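Trinmont Equipment Forum
Grinders and Accessories > Burrs, Hoppers, Dosing
Topic: Cusard bean hopper, change of lid gasket

Cusard_Support
Status: Manufacturer
Please be advised that hoppers shipped from July onward carry a revised lid gasket made of silicone. The previous cork ring is no longer supplied. The new part fits both the 200 and the 313 gram hoppers. Owners of earlier units may order it through any dealer under the accessory section.

rarnton_workshop
Status: Dealer
We thank Cusard for the notice. Our workshop fitted the silicone ring to more than 33 customer hoppers. The fit on the larger size is correct. On the smaller size we found the lid rather tight, and two customers asked for the cork ring to be put back.

Gachanja Roasting
Status: Member
We cannot agree that the change is an improvement. Cork let the lid lift with one hand. With silicone the whole hopper turns in its collar, and on our grinder that moves the grind setting. We request that both rings remain available.

Cusard_Support
Status: Manufacturer
The collar should not turn if the locking screw is seated. Please follow these steps before fitting the ring.

Step 1. Close the bean gate, remove the hopper and empty it.

Step 2. Wash the lid and the new ring in warm water with a mild soap. Do not use a dishwasher. Let both parts air dry on a rack. 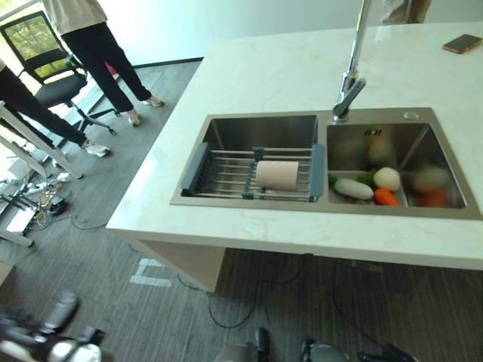

Step 3. Press the ring into the groove, starting opposite the seam. Do not stretch it.

Step 4. Return the hopper to the collar and tighten the locking screw by hand until it stops.

Gachanja Roasting
Status: Member
The procedure was carried out as written. The collar now holds. The lid still requires two hands, and our position on the cork ring is unchanged.

burr_and_bean
Status: Member
May I ask whether the outer width of the ring is the same as before? My lid measures 205 mm across and was bought from a third party. The groove appears shallower than on the original.

rarnton_workshop
Status: Dealer
A lid of that width is not a Cusard part. We would advise against fitting the ring to it, as the gate switch depends on the lid sitting flat.

Cusard_Support
Status: Manufacturer
We confirm the above. The request regarding cork has been passed to the parts department. Dealers may sell their remaining stock of cork rings until it is used up.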